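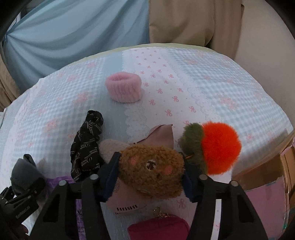
# Collilix hand-held gripper: pad and link screw update

The Collilix is our two-finger hand-held gripper for recording pick-and-place work, and we love how well it does with the awkward stuff. Plush pouches, pompoms, zipper bags, anything that squashes or flops. The dark blue pads give a little, so a fuzzy surface stays put without you having to squeeze the life out of it.

It also had a fault, and we want that on the product page where people will read it before they order.

## What went wrong

On units numbered 53 through 82, the screws at the finger joints can back out during long sessions. The finger starts to feel loose at the tip, then it leans, and the pad meets the object on one edge. You keep squeezing harder to make up for it, which works the screw out faster. In the worst case we saw at our Boltia bench, a screw came out far enough to jam the finger half closed with a bag still in it.

A jammed finger is a pinch hazard! Please don't pull it open with your free hand. Let go of the trigger, set the tool down, and back the screw off with the driver from the kit. Once the link moves freely, the finger will open and you can lift the object out.

The cause was thread locker that hadn't cured before assembly. Units from 83 on are built with a longer cure and a slightly longer screw. We ran the new build through plush, leather and cardboard for weeks, and the joints stayed tight (we were so happy with that result that we went back and rebuilt our own older tools the same way).

## Chains, loops and long pile

The second problem affects every unit. The fingers have open cutouts to save weight, and small things can find their way in. Thin chains are the usual culprit, followed by wire key loops and the strap ends of little pouches. If a chain drops through a cutout while you're closing, it can get trapped against the link.

- Turn the object so any chain hangs below the fingers.
- Close slowly on the first try with a new object.
- If the trigger feels gritty, stop and look into the link.
- Pick lint off the pads after fuzzy items. Tape works great.

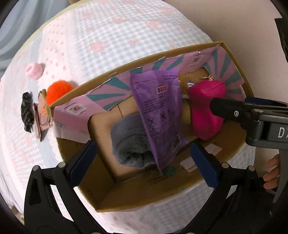 Working in pairs needs a bit more care. With one gripper steadying a box and another reaching in, the two sets of fingers can end up very close together, and a loose finger on either tool can hook the other. Agree on who moves first, and check both tools before you start.

## Checks

Wiggle each fingertip every 200 closes. If it rocks sideways, take the tool out of use and tighten the joint screws. Swap the pads every 100 closes if you mostly handle cardboard edges, which chew them up much faster than plush does.

## The free kit

Owners of the affected units get a kit at no charge: new joint screws, thread locker, a driver and one pair of pads. Leave the thread locker overnight before you use the gripper again.

Write to the Tomaszewski service desk with your unit number. Orders placed through Gadum are covered too.

Page updated 2023-07-11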